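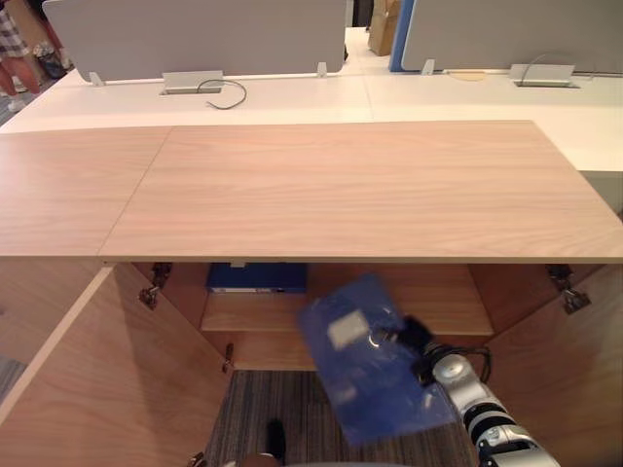
Section 6. Fitting out and loading the Kolness low cabinet

Applies to: Vutwood Kolness low cabinet with one interior shelf.
Revised 29/04/2020. Checked by Heloísa Trindade.

6.1 Before loading

Complete the levelling procedure in the previous section before placing anything on the shelf. A cabinet that is out of level will carry its doors out of line once loaded.

1. Stand in front of the cabinet and open each door by its outer edge. Do not pull on the top corner.
2. Swing the door out until the hinges stop it. Do not force it further.
3. Check that the screws on each hinge plate are tight. Use a hand screwdriver.
4. Remove packing film and any loose screws from the interior.

CAUTION: Do not lean on an open door or hang bags from it. The hinges are rated for the weight of the door only.

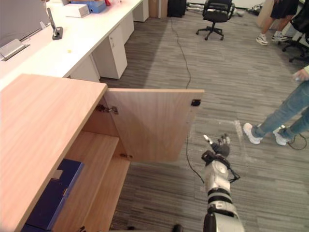 Door fully open, with the catch plate near its free outer edge.

6.2 Placing the cabinet on carpet

The cabinet may stand on carpet tiles or on a hard floor. On carpet, the base settles during the first weeks of use, and the doors should be checked again after that time.

1. Make sure that all tiles under and in front of the cabinet lie flat. Press down any raised seams.
2. Open both doors and confirm that the lower edges do not rub on the pile.
3. If a door rubs, raise the cabinet at the feet. Do not trim the door.

Note: Hiltex felt pads are for hard floors only. Remove them if the cabinet is moved on to carpet.

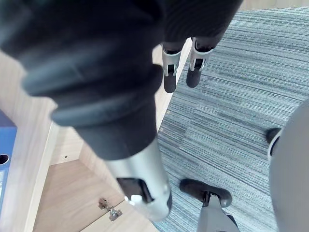 Striped carpet tiles with fine seams, bordered by light wood.

6.3 Loading the shelf

1. Place box files on the shelf first, pushed towards the back.
2. Lay files flat where the height allows. Turn the label to a side that can be read with the doors open.
3. Put bags and soft packages in last. Fold loose ends under so that they do not hang over the front edge of the shelf.
4. Leave the space beside the hinges clear.
5. Close the doors slowly. If a door does not meet its catch, open it and move the contents back.

CAUTION: Never close a door against a package that projects beyond the shelf. This can pull the hinge plate from the side panel.

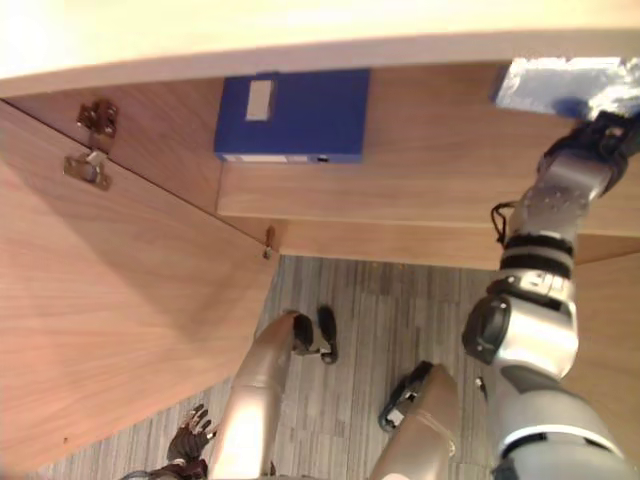 Box file on the shelf, package at upper right.

6.4 Spare parts

Hinges are supplied in packs of 2, order number 1654. Shelf supports are order number 2000. Send orders to Sales, marked for the attention of Lucimara Lins, and state the wood finish. Deliveries are suspended in August.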